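The Last Bus to Girkgate

My grandmother kept her good coat at the back of the wardrobe for 2 occasions only, funerals and the bus to Girkgate, and of the pair I think she took the bus more seriously. It left from outside the baker's at twenty to nine and she would be standing there by eight, handbag held in front of her with both hands, and me beside her with my socks pulled up.

She went to Girkgate to see her sister, though they hadn't properly spoken since before my mother was born. There had been a quarrel over a recipe for plum dumplings, or over who had been promised it, and neither of them would let it drop (they were both Horobets women, and a Horobets woman could carry a grudge up a hill and down the other side without stopping for breath). So they sat in my great-aunt's front room with the clock going and talked entirely through me.

"Tell your grandmother there's more tea in the pot."

"Tell your aunt I have eyes, thank you."

I was glad of the work, to be truthful. I was paid in biscuits, and at noon I was sent down to Fotis on the corner for a loaf and allowed to keep the change.

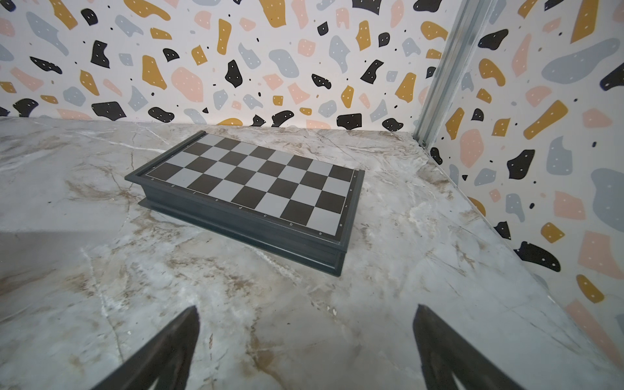 Then came the June when I had a cold and lost my voice altogether. I sat between them on the little stool, wrapped in a scarf, and opened my mouth, and nothing came out but a sort of squeak. The tea went cold. The clock struck the half hour and then, a very long time afterwards, the hour.

"That child wants honey," said my great-aunt, to the window.

"She's had honey," said my grandmother, to the coal scuttle.

"Not enough, by the sound of her."

"Well, you always were heavy-handed with it."

There was a dreadful silence, and my great-aunt put down her cup. "It was the dumplings that wanted it," she said, and she was looking straight at her. "I told you so at the time."

They were still arguing when we missed the bus, and we had to stay the night, all three of us in the one big bed with the window open and me in the middle, trying to sleep.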